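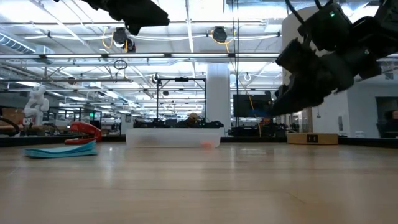

Is it worth building a robot arm in a shared workshop when you could buy one that works? If you want a robot arm, buy the arm. If you want to find out what you don't understand about robot arms, the shared workshop will tell you, and several people will stop on their way to the coffee machine to tell you as well.

I have been a member of a shared shop for two winters now, and I'd like to put in a word for the slow, public, slightly humiliating way of doing this.

My own project is called Mirkeck, a name Iker Cabello came up with by misreading my handwriting on a parts bag. The plan was modest. Mirkeck would pick small things up off a table and put them in a bin. A toddler can do this, and a toddler will also do it in reverse for hours at no extra charge. I gave myself the month of December. I am a grown man with a calendar, and I wrote "finish robot" on it in pen.

What I had at the end of December was an arm that could reach for a stapler with real conviction and close its fingers in the air next to it.

People who haven't built one of these assume the hard part is the brain. They've seen the videos, they know about the learning and the cameras, and they ask me what model I'm running. I tell them I'm running a wrist bracket with a hole in the wrong place. I drilled that bracket 21 times, if you add up all the brackets, and I did add them up, one evening when I should have been drilling. The brain has been waiting politely on my laptop since Thanksgiving.

Then there are the cables. A joint that turns has to have a wire going through it or past it, and the wire has opinions. Catrin Lougher, who spent years wiring stage lighting, looked at my first harness and asked if it had been like that when I found it. She redid the elbow with a longer loop and a lot less tape. It looks worse and it has never come unplugged, and I have stopped bringing up the first part.

The argument for working at home is that you get peace. Rodrigo Cifuentes builds in his garage, and his arm, which he calls Bidar, is cleaner than mine in every respect. His sister Estíbaliz has pointed out that it also did the same wrong thing for 29 days before anyone told him the encoder was mounted backward. He had been correcting for it in software. He had written quite a lot of software. In our shop that mistake would have lasted until lunch, and then it would have been mentioned at every lunch after that.

So you pay for company with your dignity, and I think the price is fair, though I didn't think so the afternoon Amparo Vidal watched my arm press a foam block firmly into the table and asked if it was supposed to be ironing.

There is a respectable case against all this. The money I've put into Mirkeck would have bought a used Derico arm, which arrives in a crate with a manual and goes where you send it. I borrowed an afternoon on one across town. I had it sorting bottle caps inside an hour, and I'll admit I enjoyed that hour more than most of December. But when it stopped, I stood there with my hands in my pockets. There was a light on it, the light meant something, and the manual said to contact Derico. When Mirkeck stops, I know which screw it is. I usually know whose fault it is, too.

I don't want to make this sound noble. A good part of shop life is waiting for the drill press and hunting for the 2 mm hex key, which belongs to everyone and so lives in somebody's jacket. Table space is argued over the way other people argue over parking. The laser cutter is down more than it's up, and the man who can fix it moved to Rivas. If you have a deadline, or a customer, or a spouse who was told December, buy the crate.

The rest of us could stand to be worse at something in front of other people. I had forgotten what it was like to have a stranger point at a thing I'd made and say "why's it do that," and have to go and find out.

As of Thursday, January 18, 2024, Mirkeck can lift a tennis ball and carry it most of the way to the bin. I've moved the bin closer. Catrin says that's cheating, Iker says that's engineering, and I have a new bracket to drill.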